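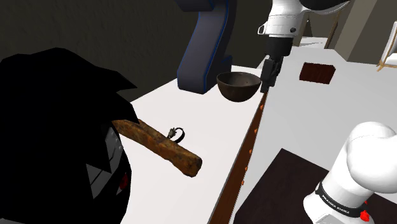
October 2025. Working rules for simulated scenes, Stolholm bench, second draft. The first draft ran to 700 words and I doubt it got read to the end, so I have cut it hard. Rule one stands as it was: before any run counts, the scene gets a start check with the gripper empty and clear of everything on the tables. The bowl is the thing to check against. With the fingers just beside it, as they are in this scene, a small error in the first move means contact before the task has begun. Proposed wording: "No part of the hand within 60 mm of any object at start, measured in the simulator and not judged by eye." Wiegand's house guide asks for less, but it was written for real cells with guarding.

Rule two, naming. Every object has one name in the scene file and the same name in the log. We had "stick", "handle" and "plank" for the same mesh in the Trultuno logs, and it took me almost 2 hours to merge them. Pick one and leave it.

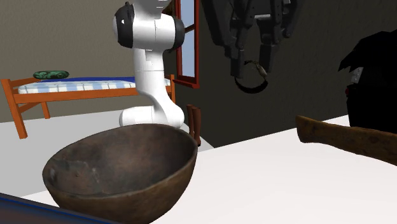
Rule three, background items. Room furniture is fixed for the length of a batch. If someone wants a different room, that is a new batch with a new number — even if the task is the same. The Clorico set mixed rooms inside a batch and we can't now separate the effect of one from the other.

Rule four, failed runs are kept. Mark them, give the reason in one line, do not delete. A run stopped by hand counts as failed.

Still open: whether collision margins belong in these rules or in the arm settings sheet. I lean to the settings sheet, with a pointer here.

To do: try the start check on 12 old scenes and note which ones it rejects. Final version due in December.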